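Clesach moves gripper set-up for its Tondeck cell into simulation

The first part of commissioning on the handling cell is now done in a rendered room before any hardware is touched. 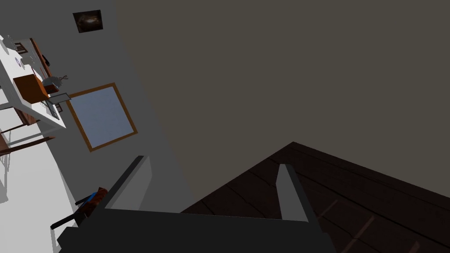

Reading time: 2 min

Clesach has changed how it sets up the two-finger gripper on its Tondeck handling cell. Since February the finger spacing, tool centre point and wrist camera angle have been worked out in a simulated room built with Stevolero software, then copied to the controller. The rendered view from the wrist shows both fingers spread with nothing between them, and a desk, a wire rack and a framed window further back.

The open, unloaded position is the reference for everything that follows. The camera mount is adjusted until both fingers stay in view at full opening, and the values are stored with the tool file. A tilted horizon is accepted at this stage – the wrist is turned through its full range during the check, and only the position of the fingers relative to the camera is recorded.

The routine runs through 2,256 wrist poses and takes up to 3 hours. Any pose in which a finger leaves the view, or the gripper body comes too near to furniture, is written to a fault list. The fitter then alters the mount offset and runs the failed poses again.

On the real cell, the same tool file is loaded and two checks are made by hand: finger closure against a gauge block, and the zero position of the wrist joint. The fingers are taken off, cleaned and refitted every 300 hours of running, after which the closure check is repeated. If the gauge reading has moved, the new figure goes back into the simulated model as well – the two files must match before the cell is released.

Clesach plans to use the same procedure on its second cell, Vida, once the wrist cable there has been replaced.

Contact | Copyright Clesach | Back to top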